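Karkeck Opens Its Simulation Room to the Neighbors for an Afternoon of Virtual Robots

SERKDALE, 2018-10-21 – Karkeck, the Serkdale company that builds practice software for household robots, will open its doors to families, students, teachers and anybody else who has ever wondered how a machine gets to know its way around a home. The open day runs for 4 hours in the main building, admission is free, and we would dearly love to see as many of our neighbors as the parking lot will hold (and if it fills up, the lot across the street is fine too!).

The star of the afternoon will be Ursu, our simulator, in which a two-armed robot can be driven through the rooms of a computer-made home without a single real dish being put at risk. Guests at our September preview got to watch it working on the big screen, and they stayed a good deal longer than we had planned for, which pleased everyone here no end.

"People come in expecting a lot of speed and noise, and then they find themselves leaning in to watch one gripper," said Maarja Mockus, who leads the Ursu team. "I've been doing this for years and I still lean in myself. You get very fond of it."

Ursu lets you see through more than one virtual camera, and visitors will be able to switch between them from the front row. One of those views looks along the gripper from behind, with the two fingers reaching out ahead. 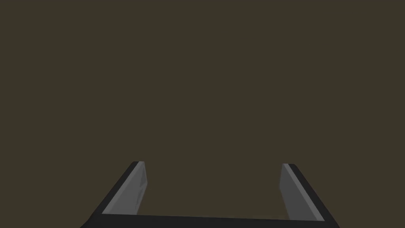

Open gripper in the Ursu simulator, with nothing between its fingers.

Each guided session lasts 90 minutes and starts with a friendly introduction, no math needed, before the group moves over to the driving stations. There a member of our staff will sit beside you while you steer an arm, open and close the fingers, and get a feel for how much patience it takes to line up a hand you can't feel. Children are very welcome at the stations with a grown-up, and we have put out some lower chairs for them.

The wider view takes in both of the robot's arms, along with a small green toy cannon and, farther back, a bathroom fixture most of us know well.

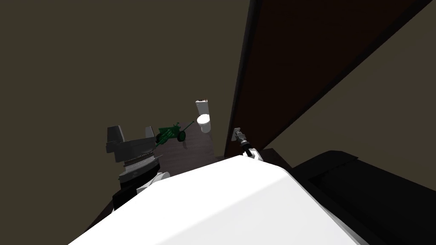 Do I need any experience with computers to take part?
None at all, and the staff member at your station will show you every control before you begin.

Visitors who would like to see how the rooms are put together can stop by the Tonunis table, named for the tool our artists use to furnish them. Valdis Toom will be there all afternoon with a pot of coffee and a great many opinions about doors, which he considers the hardest thing in any house to get right.

"Bring your questions, and bring the odd ones too," said Toom. "The best ideas we had this year came from folks who wandered over and asked why something was standing where it was."

To save a place in a guided session, please call the front desk at extension 3089 or stop in during office hours. Walk-in guests can watch from the viewing area at any time.

About Karkeck
Karkeck makes simulation software for home robots and is based in Serkdale, where it also welcomes school groups by arrangement.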